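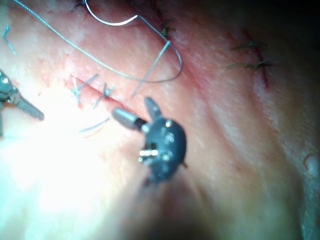 Thread notes, Endalholm bench, 2024-01-16

Stitching again, and I'm rather pleased with where we are. Two pale interrupted stitches across the middle cut, knot on the second one sitting right on the line, and the next bit of work is the big grey loop of thread swinging over the top. The loop is the part I keep going back to. A stitch is small and stays where it's put. A loose loop goes wherever it likes, and it's the same loop you get when you sew on a button or mend a pillowcase.

Which brings me back to the question on the whiteboard: can any of this do a chore yet?

My answer today is "one corner of one chore, and nicely". I know that sounds thin, but a year ago I'd have left it at no.

What carries over from tissue to mending

Pulling thread through with even tension. Very good now. I tried the same pull settings on the cotton drill from the Brivmont bundle and changed almost nothing. No puckering on the flat pieces, slight puckering near the hem where the cloth is doubled.

Short tails. The trimming habit is useful for buttons as well, though for mending I'd leave them longer and bury them.

Working in glare. The lower left is blown right out by the light, with a thin strand running across it that I can hardly pick out. Shiny satin lining does exactly the same to us. Worth fixing once for both jobs – try the lamp further round to the side before anyone touches the software.

What doesn't carry over

Finding the cut. On the bench it's a thin dark red line and the contrast is kind to us. A worn seam in navy trousers is navy on navy with fluff. The seam finder picked a crease over the real split often enough that I stopped the run and marked the split in chalk.

Holding the cloth. Tissue stays put between stitches. A shirt slides off the table the moment you tug it. Clips work, but then a person is doing the clips, and by the time the shirt is clipped they could have done half the sewing. I do think this is the real problem, more than the needle.

Threading the needle. Still by hand. Still annoying.

Numbers from the mending runs

Button on flat cotton, shirt already clipped: 165 seconds start to tie-off, best run of the lot.
Same button by me, with tea going cold beside me: 119 seconds.
Hem repair, short split, chalked: 600 seconds, then I called time with the last knot untied.

I'm not at all gloomy about that 165! The button was on straight and it survived a proper yank. I put the shirt on a hanger by the door and people keep pulling at the button as they go past, so it's getting a better durability test than I had planned.

Where Soylu comes in

Soylu want to know about the shop floor and not the home: loose labels on work jackets, 46 to a batch, all the same jacket and the same label in the same place. That's a much friendlier job than the household mending basket. The jig can hold the jacket, so the clipping trouble shrinks. I'd say yes to a trial, with a person loading. I would not promise them hems.

For the household side (the Preltitia write-up) I'd like to be plain that we can do the sewing once somebody has found the hole, flattened the garment, threaded the needle and clipped everything down. Anyone who mends at home will laugh at that list, and fair enough. But the knots are lovely.

Next

Side lamp, on satin first.
Keep the slack loop smaller – shorter starting thread, even if it means rethreading more often.
Redo the hem with two clips inside the fold.
Dark thread on dark cloth, no chalk, just to see how bad it is.
Ask whether the July slot for the label trial is still open.
More cotton drill, we're down to scraps.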